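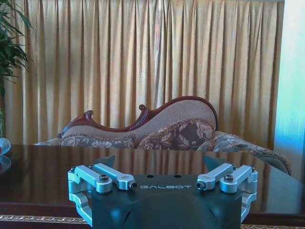

Polished table, sofa and curtains.

Unused is a claim, and it needs a method

Wednesday, July 20, 2022

Most pages about leftover content in old games use the word "unused" as if it were a property of a file. A graphic sits in the data, the writer hasn't seen it on screen, and the page says it is unused. I have written entries like that myself. I now think the word should be held to a stricter standard, and that the wikis which collect this material should require a short statement of how the conclusion was reached.

The case that changed my mind is Rernus, a side-scrolling shooter that Povora put out in the arcades and then on two home systems. The Warow archive had a page for the arcade version listing 114 unused tiles. The list had stood for years and had been copied to other sites, usually without the version number of the ROM set it was based on. Last winter Urszula Żak went back to it with a debugger, set a read breakpoint on the graphics banks, and let the attract mode run. Of the tiles on the list, 30 were loaded before the second demo loop finished. They belonged to a high score table that only appears when the operator has set the cabinet to tournament mode, and to a second demo that the game picks from a timer value.

The tiles had been listed by comparing screenshots from a single playthrough against a dump of the graphics. That comparison is a reasonable way to get candidates. It says nothing about code paths that were never taken, and arcade games have a lot of those. DIP switches alter difficulty, language, lives, coin handling and sometimes whole screens. The region byte alters more. Anyone who plays through on default settings is sampling one configuration.

There are at least four different situations that get filed under the same word. An asset can have no pointer to it anywhere. It can have a pointer in a table whose index is never reached. It can be reached by code that is itself never called. Or it can be displayed under a condition the writer hasn't met. The last of these is a used asset. The second and third differ in what they tell us about development: a table entry past the highest index often means a cut stage or enemy, while an orphaned routine may be a test left in by a programmer. A reader can't tell which one is meant from a row of pictures with a heading over it.

Séverine Rolland, who maintains the disassembler Hamel, has argued on the Warow talk pages that asking for this is unrealistic. Her point is that most contributors don't read assembly, and that the archive grew because the bar was low. If every entry had needed a trace, there would be very few entries. She also notes that a wrong entry gets corrected sooner or later, as the Rernus one did, while an entry that was never written can't be corrected at all.

I accept the first half of that. A contributor with a tile viewer and a free evening has found things that people with debuggers missed. My proposal doesn't shut that person out. It asks for one line under each item, with the ROM set or disc revision, the settings that were tried, and the method: viewed only, compared with play, breakpoint, or full trace. "Viewed only" is a perfectly good value. It tells the next person where to start.

The second half I don't accept. Correction took years in this case because the page gave no sign that it needed checking. The list looked finished. Żak found the problem because she was looking for something else, the routine that draws the tournament table. Meanwhile the number had turned up in a magazine retrospective as evidence of a stage removed late in production. No such stage is in the data. The stage pointer table has eight entries and all eight are played.

Speculation is the other place where the missing method does damage. An entry will say that a set of letters was "probably meant for an overseas release," and the next site will drop the "probably." If the region byte can be set to the overseas value, then somebody should set it and write down what happened. When the game hangs, that is a finding. When the letters appear, they were never unused. When nothing changes, the guess is weaker than it was, and the page should say so.

The Warow export from July holds 4,000 entries. I opened 20 of them while writing this, taking the arcade section in order, and found a stated revision in three and a stated method in one. Going back over all of them isn't practical and I'm not suggesting it. The template could carry the field for new pages, with old pages showing it blank. A blank method field next to a confident heading would be useful information on its own.

For Rernus, the corrected page now separates the remaining tiles by whether a pointer exists. Most have one. The table they sit in is read by the continue screen, and the index is masked to a smaller range in the released code than the table allows for. I would like to see the mask checked against the home versions before anyone says what it means.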